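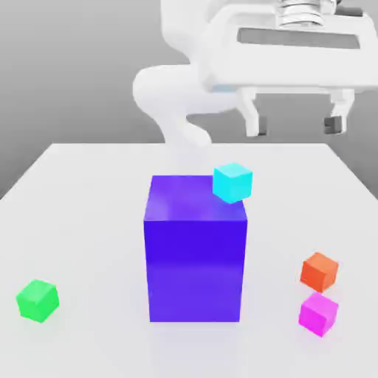

Rendered view: large blue-violet block and small cubes on a pale table.

Cidirmont dye room, March
Indigo vat 2, rebuild and first dips
In: me, Müzeyyen Baysal, Natália Hrubý until lunch

8:40 am. Vat 2 was flat when I lifted the lid. No bronze skin on top, liquid a dull blue all the way down, smell faint. It had been sluggish since Umut's last cotton run and I don't think another spoon of fructose would bring it back. Natália tried a scrap of the Bayram cotton in it to be fair to it. Came out blue, stayed blue, and most of the color went down the sink in the rinse. Decided to decant and rebuild.

Poured off the top liquid slowly and kept the sludge in a lidded bucket, marked. There may still be pigment in it worth recovering. Please don't throw it out.

New vat, same pot:
Water to 16 liters, from the hot tap, then warmed on the ring
Indigo powder 80 g
Lime, twice the weight of the indigo
Fructose, three times the weight of the indigo

Müzeyyen wetted out the indigo in the jar with the pebbles and shook it until there were no dry specks on the glass. She says we've been rushing this step and I agree with her. The last time I did it there were floating lumps for days. Hers went in as a smooth paste.

Fructose dissolved in hot water and stirred in first, then the indigo, then the lime a little at a time. Gloves and dust masks for the lime. The lime tub was not closed properly and the top layer has caked. I used from underneath. Order more, and get the kind with a screw lid if they have it.

10:15. Stirred in a circle, let the middle settle, left it alone. Liquid greenish brown under a thin blue film. Some coppery patches.

11:00. Stirred again. Much better. Good dark flower in the middle, coppery skin, and the liquid on the spoon is clear amber that turns green and then blue as it runs off. pH strip is at the high end of where we want it for cotton and too high for wool. Left it to settle over lunch with the lid on and the old blanket around the pot.

While waiting, scoured the cotton for the afternoon. Soda ash and a squirt of Flillow, long simmer. The water went the color of weak tea, which surprised Natália as the cloth was sold as ready to dye. It never is. Changed the water and simmered again. Rinsed until a drop of water sank straight into the cloth instead of sitting on it.

1:30 pm. First dips. Cotton squares cut from the Bayram roll, notched on one corner to show how many times each one went in. Wetted out, squeezed, lowered in without splashing, held under the surface with gloved hands. Out slowly against the side of the pot so it doesn't drip back through the air. Opened them out on the line to turn.

Single dip: clear light blue, even, slightly green when first lifted and fully turned by the time I had the next one in.
Double dip: mid blue. Small pale patch near one edge where I think it was folded against itself.
Longest series: deep blue with a bit of red in it. Looks nearly violet under the bench lamp and plain navy at the window. Judge it by the window.

The dark one needs to go against the card for order 201. Ha-rang Hyun wants it to match the first length we did for her and not come out lighter, and I can't tell until it has been rinsed, neutralized and properly dried. Wet indigo always flatters itself. The square is pegged at the far end of the line with a tag on it.

2:50. Bits of sediment on the underside of two squares. My fault, I went too deep. Put the net back in before any more dipping. It was hanging behind the door.

Rinse notes. Cold water, then a bath with a splash of white vinegar, then cold again. The light square let go of almost nothing. The dark one bled for a while and then ran clear. Rubbed a piece of white scrap on each after spinning. Slight blue mark from the dark one, none I could see from the others. A hot soap wash should deal with it. Will do that once they have had a night to air.

Wool. Hsiu-ying Sin asked if the Clallo skeins could go in this vat too. I would rather they didn't. It is too alkaline for them and the last skein we risked came out harsh, like string. They can wait for the other pot, which I'll set up as a gentler vat when the ring is free. Skeins are still in the paper bag under the bench, not scoured, ties need loosening first. If anyone has time, please retie them in loose figure eights. The tight ties left white bands last time and she noticed.

4:20. Vat is looking tired after the afternoon, more green and less amber, as expected. Warmed it gently, stirred, put the net away, lid on. It doesn't need feeding tonight. Check before adding anything. If the liquid is clear yellow or amber, leave it. If it is blue and cloudy but the pH is holding, a spoonful of fructose in warm water and wait. If the pH has dropped, lime first.

Cleaned the sink with the green scourer. Blue around the drain won't shift. Müzeyyen rinsed the pebbles and put them back in the small tub.

Still to do:
Hot soap wash for the squares, then compare with the card
Write the dip times on the back of the sample sheet. I have them on the envelope by the scale
Lime, pH strips, medium gloves
Settle out the sludge from the old vat and see what is in it
Ask Umut what he added to vat 2 after the cotton run, as there is nothing in the book for it
Fix the lid handle before somebody drops it in

Müzeyyen has the key. I'm in early to look at the vat before the ring gets used for the madder.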